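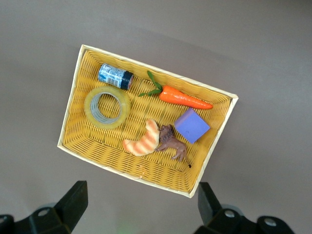
A woven basket with a carrot and a small jar in it.

Do we really need another grocery club?

By Leonor Guerreiro
Dec 20, 2018

The letter from Grenness came through most of our doors this month, and I have now read it three times. It says that members in Tatalport will "see real savings from the first shop." It doesn't say savings compared with what. I asked, and was told the figure was based on "a typical family basket." I asked what was in the basket. I am still waiting on that one.

The offer goes like this. You pay $89 for the year and get member prices on a list of goods, plus free drop-off if your order is big enough. How big depends on where you live, and the letter sends you to a map that would not load on my phone or at the library. The fee renews by itself every February unless you cancel in writing. That part is on the back, in the small type.

Grenness also says 1,532 households have already joined. Maybe so. Signing up for the free trial counts as joining, though, and I could not get anyone to tell me how many of those people have paid a cent. Tatalport has 2,783 households by the town's own list, so if the number is right, more than half of us are members. I asked up and down my street and found two.

One of them is Elango Alva, who let me go over his receipts at his kitchen table. He did save on coffee, rice and dish soap. He paid more for onions and eggs than he would have at Bastos, and a fair bit more for cheese. Over a month he came out almost even, before the fee. He likes not having to carry the bags up his stairs, and I can see that being worth money to him. It's a different thing from what the letter promised.

Some of you will remember Calex and its coupon book. We were told that would pay for itself too. I still have mine in a drawer, with the car wash page torn out and the rest as good as new.

If you're thinking about signing up, take your last month of receipts and check them against the member list line by line. Look at the pack sizes, since the member price on flour is for a bag most of us would never finish. Don't give a card number for the trial until you've read the back page.

Grenness has been offered space in the next issue to explain its typical family. If you've been a paying member for more than a few weeks, drop your receipts in my mailbox and I'll add them up. Black out whatever you don't want me to see.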